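Disability payment reviews: change to the evidence window

Claimants whose disability support payment is under medical review now have 13 weeks to lodge specialist evidence, up from nine. The longer period applies to any review notice issued after Apr 12, 2020. Notices issued before then keep the old limit unless an extension is requested in writing.
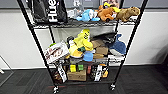
Shelves with plush toys, boxes and bags.

The request must quote the review number and name the report still outstanding. A general statement that evidence is on its way has been refused in two matters handled by our Cirnia office. In both, the claimant's GP had already written to the assessor, but the letter was filed under the original claim and never reached the review.

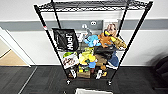
Renzo Bellini, who runs the Cirnia advice line, recommends sending a second copy of any treating doctor's letter directly to the review unit, with the claimant's reference on every page. Keep the lodgement receipt.

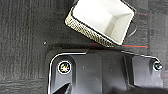 Does payment continue while the review is open?
Payment continues at the existing rate until a written decision is made, provided the review form was returned by its due date.

Where the rate is reduced, the claimant may ask for the assessor's full report before lodging an appeal. The summary attached to the decision letter leaves out the functional scores, and most errors we see are in those scores.
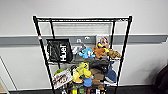 Mobility and self-care descriptors are scored separately, so an error in one does not reopen the other. Each disputed descriptor should be listed on the appeal form under its own heading. Ákos Hajdu is updating the Meno fact sheet on descriptors, and the revised version will be available in August.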